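Hetden Opens Its Lunch Box Return Counter in Susamow

SUSAMOW, 5 June 2021. Hetden is very happy to announce that its new return counter for reusable lunch boxes is open to everyone in Susamow, after a long winter of planning that began back in January over a good many pots of coffee. Anyone who takes a meal home from the Ogura lunch kitchen can now have it packed in a lidded box, eat it wherever they please, and bring the box back to be washed and filled again for the next person.

The counter sits just inside the side door of the Samo building, and we've tried hard to keep it a friendly sort of place (there's a bench if you'd like to sit a minute!). Each box is lifted out, looked over on a table and set aside for washing or, if it has had its day, for recycling. We start with 100 boxes, and a deposit of 80 cents is returned in full whenever the box comes home, however long it has been living in your cupboard. 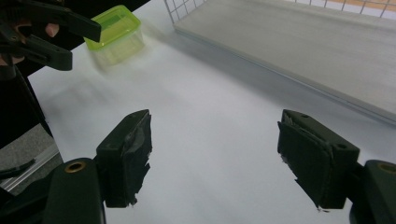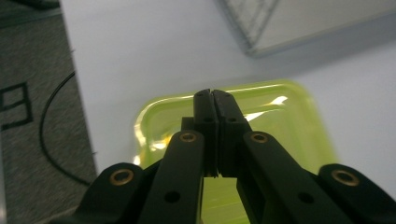

Among the neighbors who tried the service early, one wrote to us that the boxes fit nicely in a work bag and that the deposit was small enough to forget, although she would dearly love a smaller size for sauces and leftovers, and asked whether lids could be returned on their own when the box itself has gone missing. They can, and we're looking into the smaller size with our supplier.

A quick rinse before you bring a box back is a great help, but please don't worry about stains from tomato or curry. Labels can stay on; we soak them off ourselves. Boxes from other shops can't be accepted for now, much as we'd like to take them all.

Hetden has agreed to run the counter through 2032, and 11 more lunch kitchens in the district have been invited to join. Kitchens that would like to take part, or simply want to come by and handle the boxes first, are warmly welcome to ask at the counter during lunch hours.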